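Arnside 200 Wall Mirror

Wednesday, December 30, 2020
By Mitsuko Tsuchiya

The Arnside 200 is a large rectangular mirror for fixed mounting on tiled or plastered bathroom walls. It is made at the Clornutthorpe works and replaces the older Skider model, which used the same hanging rail. Existing Skider rails can stay in place if they are level and free of rust.

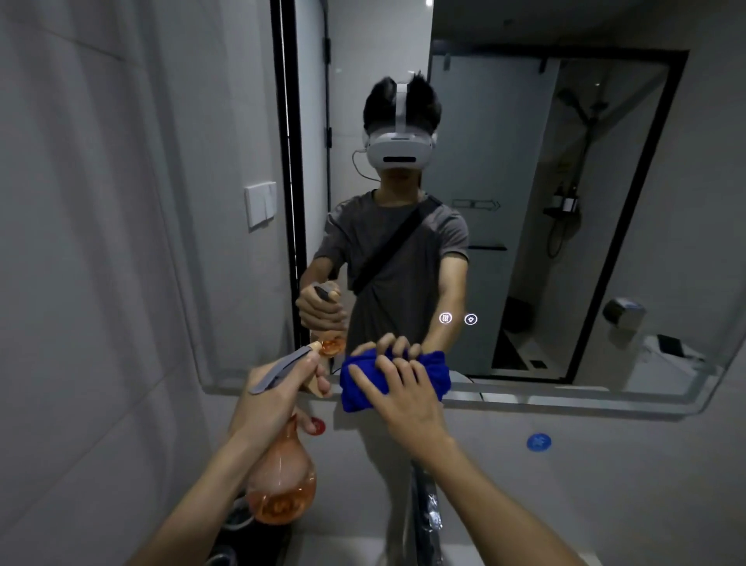 Silver backing fails first at the edges, where liquid gets behind the glass and lifts the coating. The Arnside is sealed on all four sides with two coats of Nogueira edge paint. Use a glass cleaner without ammonia or bleach. A plain trigger spray bottle and a bunched cloth, as with the orange bottle and blue cloth here, are all the equipment needed. Do not let cleaner pool along the bottom edge.

Mounting: the rail takes four screws, supplied with wall plugs for solid masonry. Hollow walls need separate anchors rated for the full weight of the mirror. Drill tile with a diamond bit at low speed, hammer action off.

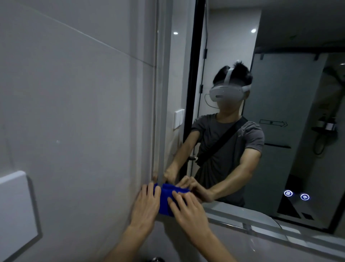

Leave a gap of at least 2 mm between the glass and any trim or adjoining wall. Fill it with neutral-cure silicone only. Acetic silicone attacks the backing and voids the warranty.

The demister pad is optional and must be ordered with the mirror. It cannot be added later. Wiring is to be done by a licensed electrician, on the same switch as the room light.

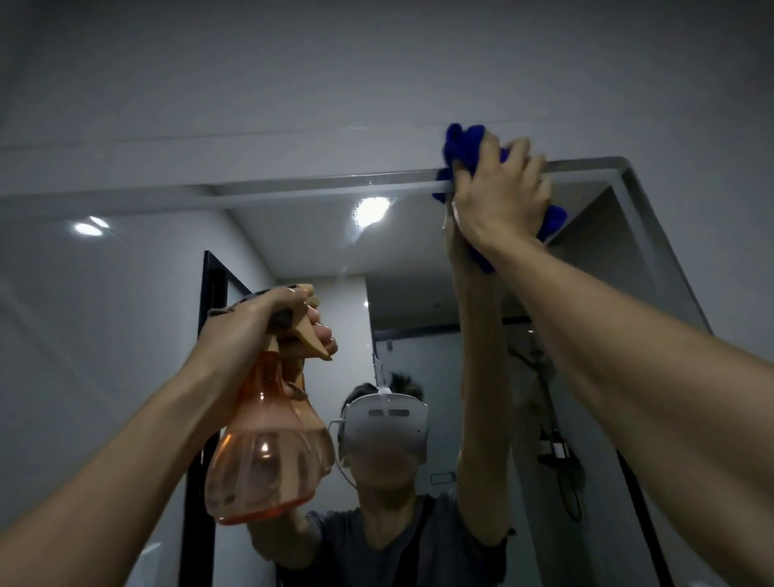

The pad draws 120 W and is fused separately. Replacement fuses are stocked under part number 228. Orders placed after May ship with the revised lower clips, which also fit earlier rails.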